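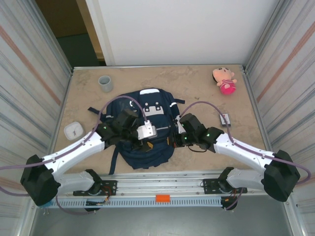
Both arms on the navy rucksack.

June 19, 2025

Long one today, sorry. I've had tea at my elbow since six and I still haven't put half of it down.

So, the Flidel pair. We're into the second week of the trial now and I've gone from being rather scared of them to talking to them under my breath, like I do with the printer. Stesoleck are lending us the lot until the end of the month: two arms, the rail they bolt on to, the software and a chap on the phone called Fabian Hauser, who is very patient and types while you talk so you know he's writing down your complaints. After that we either pay or we pack it all back up, and I do not fancy packing it back up.

What we want them for is bags. Returned bags, mostly -- rucksacks, school bags, the odd holdall -- that need opening, checking for anything left inside, closing and folding flat for the shelf. Dull work and it wrecks your thumbs. Gezer quoted us for a machine back in May that would only do boxes, which was no use to us at all, and I think they knew that when they drove over.

Today was rucksacks. I put the dark blue one down in the middle, straps up, and let both arms come in to it, one from each side. I do like watching that bit! They lean in over it like two aunties at a pram. The left one presses near the middle and the right one takes hold of the side, and the idea is that one keeps the bag still while the other does the fiddly part. Straps are the trouble. Anything that dangles is a nuisance, and a rucksack is nearly all dangle when you come down to it. The booklet says to "present the item in a tidy state", and I read that out to the whole room, because if the bags came to us in a tidy state we wouldn't need robots, would we?

I ran 30 goes before I stopped for the day and wrote every one down in the blue notebook. 8 of them I had to step in. Mostly it was a strap caught under the bag, and a couple of times the thing just stopped and waited, very politely, until I pressed carry on. Fabian says the waiting is a setting and I can make it bolder. I'm not sure I want it bolder. I've got quite fond of the waiting.

Things I like so far, for when I have to write this up properly and can't remember. It's quieter than I thought it would be, I can hear the radio over it. Teaching it a new bag is easy enough, you show it a few times by hand and it has a fair stab at copying you. The little green lights on the wrists are a comfort, I look for them without thinking now. And the rail is a good idea, with both arms sitting on the one long piece, so they can't drift apart from each other when somebody leans on the table (me, twice).

Things I don't like. The cables! Great purple loops of them, arching up over everything, and I'm forever ducking my hand under one to straighten a bag. I asked Fabian if there was a neater way to run them and he said the slack is there so the arms can reach, and then he said he'd ask, which I've written down with the date so he can't wriggle. The booklet itself is a misery too, 265 pages and no index, and the part on grippers is split between two chapters a long way from each other. I've stuck bits of paper in it everywhere and it looks like a hedgehog.

Then there's the price. I won't go into it here as I'll only get cross before bed, but the support is charged by the month on top, and it goes up after the first year. I asked what happens if we don't take the support and got a very long answer with no answer in it.

Had a quick look at the Natudov one online at lunch as well. Single arm, cheaper, nice video. But I tried folding a rucksack one-handed at the bench, to be fair to it, and I looked a right fool and the bag slid off on to my foot. So I think it's two arms or none for us.

Tomorrow I want to try the soft bags, the thin drawstring sort that go to nothing when you put them down. I suspect it'll hate them. I hate them. Also need to ring Stesoleck about a spare for the gripper, ask again about the cables, and find out whether "next working day" means ours or theirs.

Thumbs feel better than they have in ages, mind. I noticed it doing the washing up. Must put that in the write-up, though I don't know what heading it goes under.

Bed. Haven't done the bins.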